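Orçamento de Parnside, outra vez

Escrevo a correr que tenho o almoço ao lume. A câmara de Parnside aprovou ontem a revisão do orçamento, 26/06/2025 fica para a história (ou não). Mais 200 mil para obras, menos para a biblioteca. Votos contra: só dois. Damián Zepeda e a vereadora Vlasta Říha, que pediu as contas do mercado de Innes e levou com um "depois vê-se".
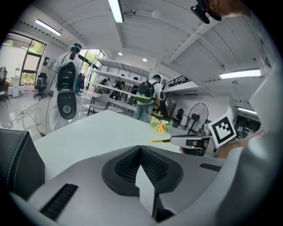

Flores artificiais na mesa, e um x-ato amarelo.

Depois vê-se desde janeiro, digo eu. A estrada de Flilus continua na mesma, até 40 casas sem passeio. E a taxa do lixo sobe. Ninguem explicou porquê, li as 900 páginas do anexo na diagonal e nada.
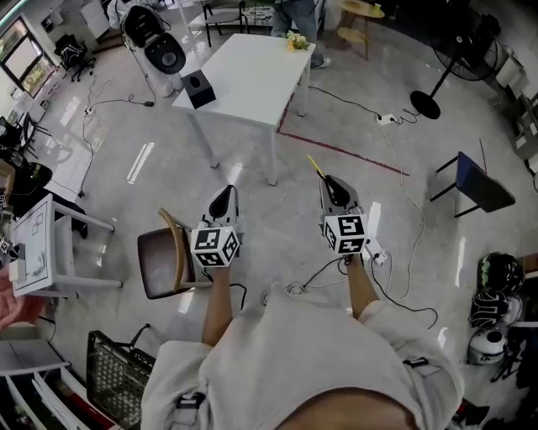
Camisa cinzenta clara, chão cinzento a brilhar.

A próxima sessão é em Fulader, aberta ao publico. Eu vou. Quem quiser boleia que deixe comentário, tenho dois lugares no carro.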